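The Arard Desk Mat, Long

Small shop, long mats. Wool felt on top, cork underneath, made to order

Colors: Oat, Moss, Slate, Rust
Thickness: 5 mm
Ships from: our workroom, rolled, in a cardboard tube

I started making desk mats because I was cold. That's the whole origin story, sorry! I was working at a big old hand-me-down table in a room with one sad radiator, and every morning my forearms hit that freezing surface and I made a noise like a startled goose. I folded up a wool blanket and put it under my keyboard, and it was so much nicer that I left it there for a month, even though it slid all over the place and collected an unbelievable amount of toast crumbs.

The Arard is what that blanket turned into after a lot of cutting and a lot of bad glue. It's a long strip of dense wool felt bonded to a thin layer of cork, and it sits along the front of your desk so your keyboard, your mouse and both of your arms all get to live on the same soft thing. The shape matters to me more than anything else about it. Most mats I tried were made for a mouse and a keyboard and stopped right there, so my left elbow was always hanging off the end (and I lean on my left elbow constantly, I'm leaning on it now).

The felt

I buy the felt from Mutiso, a mill that does mostly industrial stuff, polishing wheels and piano parts and so on. Their felt is much firmer than craft store felt. You can write on a sheet of paper on top of it without poking through, as long as you aren't a really heavy presser like my sister, who goes through everything. It does have a smell when it's new, a sort of clean sheep smell. I like it. If you don't, hang the mat over a chair for a couple of days near an open window and it mostly goes.

People ask about pilling. Yes, a bit, in the spot where your wrists rub. I go over mine with a sweater comb every now and then and it comes up fine. Slate hides it best and Oat hides it worst, but Oat also hides lint and cat hair, so pick your battle.

Sizes, and how to measure
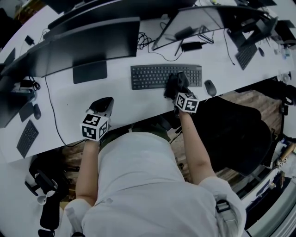
Measuring is where most of my returns come from, so please bear with me for a paragraph! Push your chair in, sit the way you really sit, and lay a tape along the front of the desk from one elbow to the other, then add a hand's width on each side. Don't measure the whole desk unless you want the whole desk covered. On a long white one like the desk in the photo, a black keyboard takes up far less of the length than you'd guess, and a mat cut only to suit the keyboard would leave your arms on bare tabletop the minute you reached for anything. Pale desks also show off the edge of the mat more, so if yours is white I'd have a look at Moss or Rust before you settle on Oat. Then again, Oat on white is very calm and I've sold plenty of it.

Short: 70 cm x 30 cm
Standard: 102 cm x 30 cm
Standard Deep: 102 cm x 38 cm
Custom: up to 180 cm long, write to me first

The 102 is the one I use and the one I'd tell a friend to get. It started out as a mistake, because I cut the first batch to fit the width of my workbench and never changed it, but it suits an awful lot of desks. Deep is for people with a big keyboard and a notebook in front of it. If your desk has a raised lip or a bevel along the front, leave a finger of space so the cork lies flat, otherwise that edge will start to curl up and drive you nuts.

The cork

Cork grips painted wood, laminate and glass really well. It grips oiled wood a little less well, and I wouldn't put it on a table you finished last week. Let the oil cure first. When the mat comes out of its tube it'll want to roll itself back up, so lay it face down overnight with some books on the ends. In winter it can take two nights.

I changed glues in April and the new one is much better at the corners. If you have one of the older mats and a corner has lifted, send me a photo and I'll mail you a little pot of the Jandel glue I use now, no charge. It needs a thin coat on both sides and a heavy book. Please don't use hot glue. Somebody did, and I've seen the pictures.

Coffee, and other disasters

Blot, don't rub. Cold water and a tiny bit of wool wash, then blot again with a towel and let it dry flat. The felt soaks things up slowly, so if you're quick, most of a spill will sit on top in beads and you can tip it off. Ink is another matter. I have a blue blotch on mine the shape of a boot and I've stopped seeing it.

No washing machine, ever. The felt might survive it but the cork comes out like cornflakes.

Edges and add-ons

Plain cut edge is standard. I can do a stitched edge in matching thread for a few dollars more, and it adds a week because I do those by hand in the evenings. There's also the Osex pen loop, a small strip of leather that rivets onto either end. Tell me left or right in the order notes. If you forget, you'll get right.

How many have gone out

The mat counter on my order book went past 4,000 this spring, and 3,000 of those were the Standard in Slate or Moss, so those two I usually have cut and ready. Everything else I cut when you order. Allow a week and a half, a bit more for custom lengths.

Returns

Thirty days, as long as it hasn't been trimmed. If the size is wrong I'll swap it for another one, and you only pay the postage back. Keep the tube!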